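Notes from the Wernent laundry floor

If you have walked past the far end of the sorting room since June, you will have seen the pair of arms we bought through Skiretti having a go at the socks. They're still learning, and so are we, and it has been a longer road than the brochure let on.
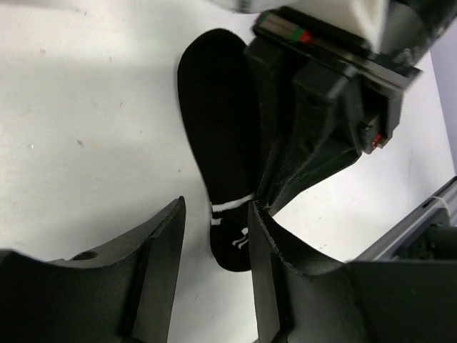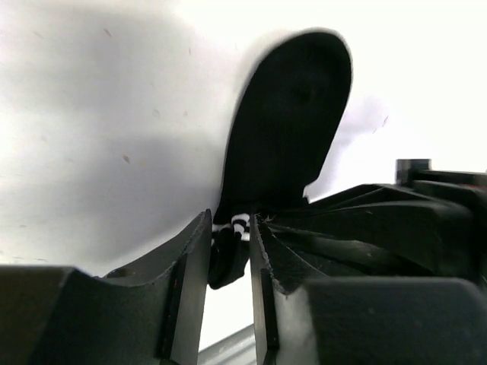
Black socks with white stripes, on the white table.
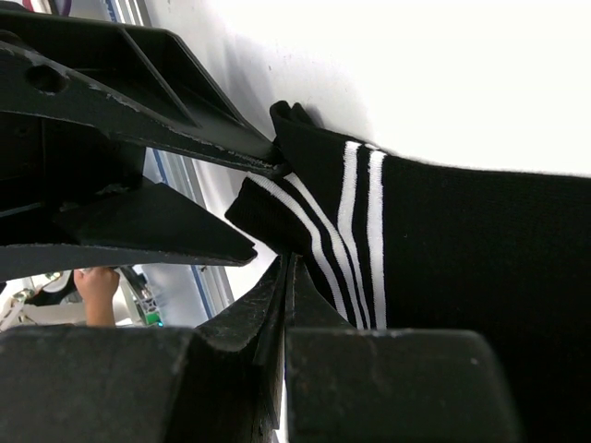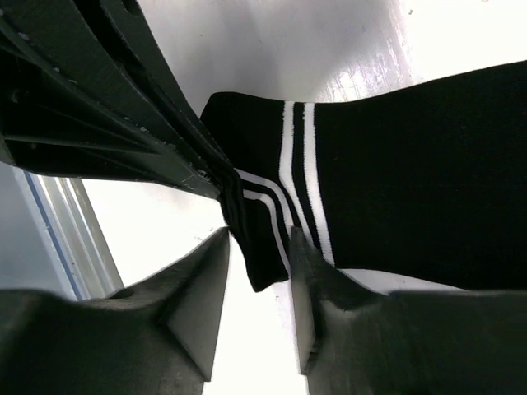 Plenty of you have asked what it means for the sock bench, so let me put it plainly. All 5 people on the bench are keeping their hours. The Plevent contract brings in 378 bags a week now, and the folding was wearing out everyone's wrists (mine too, back when I had a turn at it!). The plan is for the arms to take the plain adult pairs, while the bench keeps the kids' socks, the woollies and anything that needs mending or a second look.

There will be some new work as well. Two people per shift will be trained to set up the table, clear jams and stop the arms when they need stopping, and that training is paid at the higher rate. We have put aside 50 hours for it to begin with, and the sign-up sheet is beside the kettle. The Ó Dálaigh depot is watching how we get on before ordering its own, so please do pass along your grumbles as well as your good ideas.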